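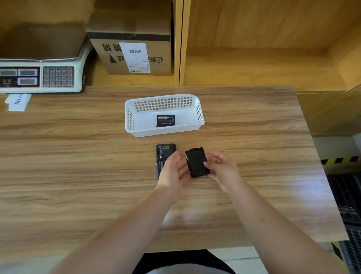
Battery pack in the right hand, left hand on its edge, handheld face down on the desk.

1/ New result from our group on learning hand skills from head-camera video. The task family is battery swaps on handheld terminals. I'll keep this short, the full write-up is still with Huguette Lemaire for edits.

2/ The question: if you train a policy on people's hands doing a job, does it matter how you cut the video up? Most of our earlier models used fixed two-second windows. Simple to do, and it ignores what the hands are doing.

3/ So we tried cutting on contact. A new segment starts when a fingertip touches or leaves something. Angus Tamihana wrote the contact detector. It reads hand pose only, no gloves and no force sensors.

4/ Data: 257 swap recordings, 7 people, ordinary work desks. We did not clear the desks first. Scales, baskets, paper slips and cartons stayed where they were.

5/ We trained two policies with the same network and the same data. The only change was where the cuts fall. Both ran on Mikulen, our two-arm setup, with a handheld neither policy had seen.

6/ Result: contact cuts finished 75 percent of swaps. Fixed windows finished fewer than half. The gap is almost all in one step, seating the pack in the open back.

7/ Why that step? When a person lines up a pack, both hands are on it and they barely move. A fixed window often starts in the middle of that. The policy then sees a pack held still and has no idea which part of the job it is in.

8/ The two-hand part was harder to label than I expected. Spread fingers with only the tips on the pack – is that a grip or a guide? Monique Rey and I disagreed on a lot of these. We ended up with one label for both, and the scores did not drop.

9/ What doesn't work yet: packs with small tabs. If the tabs go in at the wrong angle the policy pushes harder. People tilt the pack back and try again. We have very few retries in the training set, so this is probably a data problem.

10/ Also, the detector misses contacts when one hand hides the other. Ysaline Maillard is testing a version that looks at the frames on both sides of the gap. Early numbers are mixed.

11/ Code for the detector goes up in August under the name Segura. The recordings will take longer. If you have head-camera video of small assembly work and want to try the cuts on it, send me a message.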